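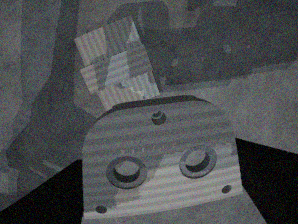
Maureen Fothergill

The gate at the side of our house has dropped again. It does this every August, when the ground dries out and the post on the hinge side leans toward the street. By the end of the month you have to lift it with your knee to get the latch to catch.

I have lived here 27 years and fixed that gate more times than I can remember. My first repair was a brick under the low corner, which worked until someone needed to open it. After that I moved the latch down half an inch, and the next spring I moved it back up.

This year I dug the post out. It took most of a morning and I didn't enjoy it. The concrete at the bottom was a lump the size of a soup pot, and the wood just above it had gone soft enough to push a screwdriver into. My neighbor Nabila Oei came over with a digging bar and stayed for three hours. Her own fence went the same way two winters ago, so she knew to go deeper than the old hole and put gravel in first.

The new post cost more than I expected. I went to the lumber yard in Trurby, where they had plenty of the cheap ones, all of them twisted. I bought a straight one and paid for it. I also got new hinge screws, longer than the old set, and a bag of concrete that I carried to the car in a way my back is still talking about.

We set the post, braced it with two scraps of fence board, and left it alone for three days. The mail carrier had to use the front path, and the dog next door spent a lot of time looking through the gap.

The gate is back up now and it swings. There is a little more space on the latch side than I would like, and I may add a strip of wood there before the weather turns. I still have to stain the post. The old stain was called Histon brown and the store doesn't carry it anymore, so I brought home a sample of something redder. I've put some on the back of the post where it can't be seen from the kitchen, and I'll look at it again after it rains.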